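Clarow Counter Assistant
for staff kitchens, canteens and small catering rooms

Product overview | What is included | Working with your team | Service

The Clarow Counter Assistant is an automatic helper for the work that comes after the cooking. It takes the used utensils from the counter, brings them to the wash rack and puts the clean ones back in their place. It was developed by Azevedo in Flidham together with people who work in canteens every day, and many details of it come from their remarks.

We do not offer a machine that cooks. The recipes, the tasting and the contact with guests stay with your staff. What the Assistant takes over is the walking and the carrying between two points, which in a busy kitchen fills a large part of the shift.

How it learns your kitchen

Before delivery we build a model of your counters in the computer. We put in the surfaces, the walls and the tools you told us about, and the Assistant practices there first. Thin and flat tools need the most practice, as they offer very little height to take hold of. Dark stone with a pattern in it is also a more demanding surface than plain steel, so please tell us in the order form which material you have.
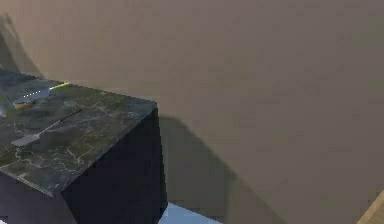 Simulated counter with marble top: a gray spatula and a silver, blade-like tool lying flat.

When the practice in simulation is finished, our technician comes to your site for 2 visits. In the first visit the counter heights are checked and the quiet zones are set. In the second visit your team works one full lunch service together with the Assistant, and the settings are corrected where it is necessary.

What changes for the people

Our customer in Lemstead serves 300 lunches a day with a team of 11. Laurinda Arruda leads the kitchen there and has worked with the Assistant since August. She told us:

"At first my colleagues were afraid for their hours. We sat together before the machine came and wrote down who would do what. The hours stayed the same, but the end of the shift is different. The person who was always at the wash rack now prepares vegetables with the others, and she wanted this for a long time. What I don't like is that we must put the tools down in a more orderly way than before. Some of us still forget it."

We recommend to every customer to have such a talk before the order is placed. On request we send a one-page paper with the questions that your staff will probably ask.

What is included

Counter Assistant with wall mount
Wash rack, 19 positions
Model of your kitchen for the practice phase
Both technician visits
Training for two persons from your team
Printed manual and a short card for the wall

Not included: electrical work, changes to the counter, transport outside the Flidham and Lemstead areas.

Service

The service desk is open from 6:30 a.m., so that a problem can be reported before lunch service begins. If you change your counter or buy different tools, please send us the new measurements. We will update the model and repeat the practice before the settings go to your kitchen.

Request a quote | Download the counter measuring sheet | Contact the service desk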